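Keeping the two-armer going: bench notes and pictures
Posted 2026-03-13

Hi again! A few people asked how I look after the robot between sessions, so I finally put a little gallery together. I share the job with Bontu Assefa, who set up most of the wiring, and Grażyna Brzozowska, who keeps the log and catches the things I forget to write down. We call the machine Griddale (long story, and Grażyna tells it better than I do). It works on ordinary household stuff, so we keep it in an ordinary room with tile, chairs and cushions, and most of the upkeep gets done right there on the floor.

The first thing I do is go over the forearms. There are little screws all along the covers and they do love to creep loose, so I go round with a hand driver, power off, and snug each one until it stops – no further! I stripped one in October and spent a whole evening drilling it out.

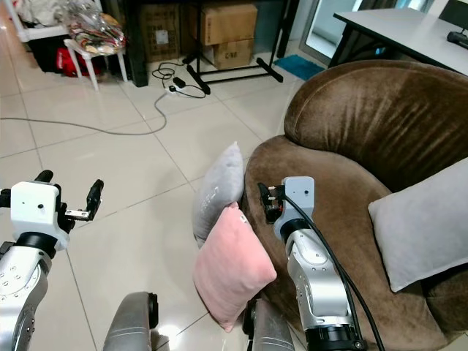

After the screws I look at the cables coming off the hands. I want a nice lazy curve down the forearm with enough slack for the wrist to turn all the way over. If a cable goes tight at full twist, I undo the tie, give it 30 millimeters more and try again. Bontu likes hers tidier than I do, and we've agreed to disagree as long as nothing snags on a cushion.

Then fingers. I wipe them down, open and close them 15 times at low speed and listen. A dry click means the pivot wants a drop of oil, and a grinding noise means I stop and go find Bontu. Grażyna writes down which side it was, left or right, and we have 69 entries in the log so far (at least a dozen are just me saying "sounded funny, fine now"). 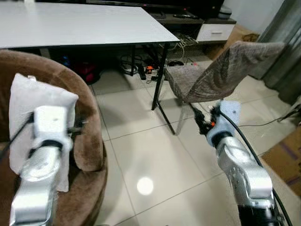

Padding gets its own page in the log, by the way. It shifts as the hands work, so I press it all over with my thumb, check that it isn't creeping toward the moving parts, and redo the ties if it has. Old ties get snipped off and thrown out, never reused. I learned that one from Wanda Dudek, who had a tie let go on her own machine and wrap itself round a joint!

Last job is homing both arms and running the slow reach test, left arm first. I stand by the stop button the whole way through. Next time I'll try to get some pictures of the wrist bearing swap, if Bontu lets me anywhere near it.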